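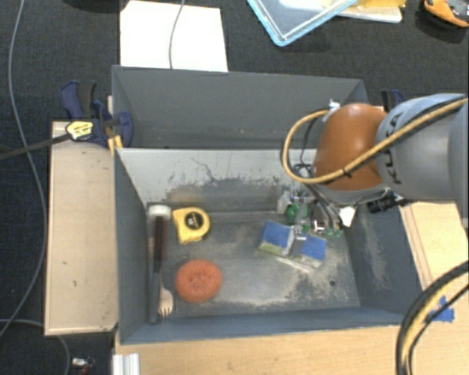 Odds-and-ends drawer

An odds-and-ends drawer (also junk drawer, man drawer, bits drawer, or in my family simply "the Kim", after the make of kitchen unit it came in) is a drawer, box or tub in a home where small things end up when they have no proper place. I've been writing up household storage for this site for years and this is still my favourite entry, so forgive me if I go on a bit!

Names

"Junk drawer" is the one you'll hear most in America, and it has crept into British speech as well. My gran said "glory hole", though for her that meant the cupboard under the stairs, and plenty of people use it for any messy cupboard at all. Round Cetley, where I grew up, older people say "the allsorts". I've seen that written down only once, in a parish newsletter, but I heard it constantly as a child.

Where it is found

Mostly in the kitchen, and mostly the second or third drawer down. The top one goes to cutlery, the next to the big spoons and the tin opener, and whatever is left over takes the batteries. In flats with few drawers the job passes to a shoebox, a biscuit tin or a plastic tub on top of the fridge. A friend in Gelum keeps hers in an old bread bin and the bread in a carrier bag, which seems the wrong way round to me, but there we are.

Some homes have 2 of them, one for the kitchen and one in the hall. The hall sort leans towards keys, dog leads and takeaway menus.

Usual contents

When I first wrote this entry I emptied my own and counted everything, and got to 394 items (127 of those were rubber bands, thanks to the postman). The rest was much what you'd expect – string, birthday candles, dead pens, fuses, picture hooks, a bicycle pump adaptor, foreign coins, Allen keys from furniture we no longer own, and the little bag of spare screws that came with the Hanico shelves. There were also five keys. None of them opened anything in the house, and I put every one of them back.

Readers have since sent in their own lists, and tape measures, sticky tape and takeaway chopsticks come up again and again. Soy sauce sachets are more of a divided matter. I'm against them (they leak).

Sorting

There are two schools of thought. The tidy school buys dividers, puts like with like and clears the lot out every July or so. The other school shuts the drawer with a hip and gets on with life. I have tried dividers and they do work for a while, but long things never fit the sections, and by the end of the month the string had got in with the candles again. Small jars for screws and pins are worth having though, especially if you've ever rummaged for a fuse and found a drawing pin first.

Old batteries ought to come out whatever school you belong to. Loose 9-volt ones are the worry, as both terminals are at the same end and a stray paper clip or bit of foil can bridge them. Tape over the ends and take them to the collection point at the supermarket.

Getting stuck

A drawer that won't open is nearly always caught on something standing up at the front. Slide a ruler in over the top, press down and wiggle. If it's a whisk, you'll need patience.

See also: Biscuit tins; Cupboard under the stairs; String, saving of

Entry last revised 2018-05-08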